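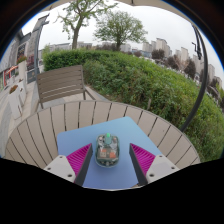
Hand-held gripper unit 2 at the outdoor table position, mouse and mat task.

Fendidlow Field Systems
Pre-Use Inspection Checklist, Hand-Held Gripper Units
Form 3241
Site: Curville terrace
Unit: 2
Period: June, morning check
Overall result: Accepted with comments

This form is completed before the first session of the day and again whenever a finger, insert or plate has been changed. Each item is marked Pass, Comment or Fail. A unit with any item marked Fail is tagged and returned to the Fostham bench.

Section A. Fingers and inserts

A1. Ribbed inserts seated on both fingers. Pass.
A2. Ribs free of tears and missing sections. Pass.
A3. Tips level with each other when the jaws are half closed. Pass. Checked by eye and against the gauge block.
A4. Dark contact strips bonded along their full length. Comment. The strip on the right finger lifts slightly at the base when pressed with a thumbnail. Adhesive is to be renewed at the next bench visit. Use may continue.
A5. Contact strips wiped with a dry cloth. Pass. Solvent is not to be used on the strips.

Section B. Mounting plates

B1. Plates sit flat against the backs of the fingers. Pass.
B2. Screw holes clear of debris and without cracks at the edges. Pass.
B3. Fasteners checked with the short driver from the unit's own case. Comment. One fastener on the left plate took a quarter turn. The same entry appears on the previous form for this unit. If it is recorded a third time, the fastener is to be replaced and thread lock applied.

Section C. Jaw travel

C1. Jaws open and close fully 10 times without catching. Pass.
C2. Trigger returns to rest without assistance. Pass.
C3. Jaws hold the test object for 13 seconds with steady pressure. Pass.

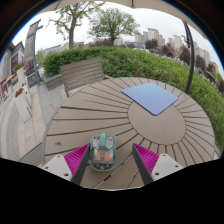

The clear-shell mouse remains the standard object for item C3 at this site. Its rounded sides show a weak grip sooner than a square block does, and operators should not substitute another object without noting it on the form. Approach with the jaws open and bring both strips to the shell together. An approach that leads with one finger will push the mouse across the slats and the test must be repeated.

Section D. Camera and recording

D1. Lens clean and free of scratches. Pass.
D2. Both fingertips in view with the jaws open. Pass.
D3. Recording starts and stops from the Obi control page. Comment. The first start request was not accepted. The second was. Software log saved with this form.

Section E. Work position

E1. Table steady under hand pressure. Pass.
E2. Umbrella crank locked before work begins. Pass.
E3. Walkway side kept clear of cases and cables. Comment. The charging case had been left beside the table and was moved before the session — operators are reminded that the walkway is open to the public at all hours.

Actions carried forward

Renew adhesive, right contact strip (A4). Fostham bench.
Watch left plate fastener (B3). Operator on shift.
Report start request fault (D3). Obi support queue.

Retain this form in the unit case until the next bench visit.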